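Manuals > Falden Cell > Section 3: Handling garments safely

Last updated: March
Reading time: 3 minutes

3. Preparing the desk and the garment

This section covers folding work at a shared desk. Read it before you switch on the arm. The site rules for Skevunside apply as well, and where the two differ, follow the stricter one.

3.1 Before you start

1. Press the stop button and check that the Lobo controller shows STOPPED.
2. Clear the part of the desk where the garment will lie. Personal items may stay at the back corners if they are outside the working area set in the controller.
3. Check that any divider is steady. Do not lean it against the arm.
4. Move chairs back from the front edge of the desk.
5. Set the speed limit to 26 per cent for a new garment. The limit may go up to 71 per cent once three full folds have been signed off.

CAUTION: Do not reach over the desk while the arm is live, even to straighten a sleeve. Stop the arm first.

3.2 Placing and checking the garment

6. Empty all pockets. Remove pins, badges and loose tags.
7. Lay the garment on the bare desk. Leave clear space in front of it and at both ends.
8. Open the wrist camera view and check that the cloth stands out from the desk. Dark cloth on a white desk is suitable. Coloured piping may be used as a guide line, but do not rely on it as the only one.
9. Check for shadows beside the cloth. If the controller marks a shadow as fabric, change the lighting and repeat step 8.

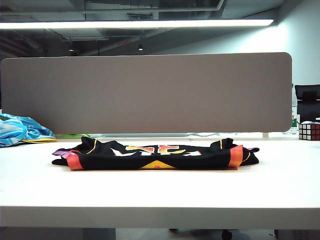
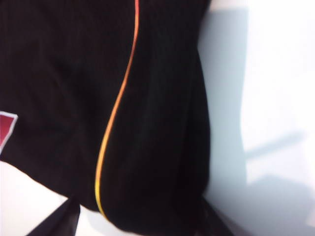
Figure 3-1. Black garment on a white desk: desk view (first) and close view (second).

NOTE: A soft or slightly blurred close view is acceptable for finding the cloth. It is not acceptable for finding an edge to grip. Wait for the arm to settle and take the view again.

3.3 During the work

10. One person is in charge of the stop button. That person does no other job while the arm is live.
11. If the cloth bunches up, let the arm finish its move, then stop it. Smooth the cloth by hand and start again from step 7.
12. If the gripper snags, stop at once. Do not pull the cloth free. Open the gripper from the controller.

Error 664 means that the gripper has closed on more cloth than expected. Clear it by hand and enter it in the log.

3.4 Records

Write down the garment type, the speed limit and every stop, including those made by mistake. Duvutov log sheets are kept with the controller. Send changes to this section to Cristóvão Bastos before using them on site.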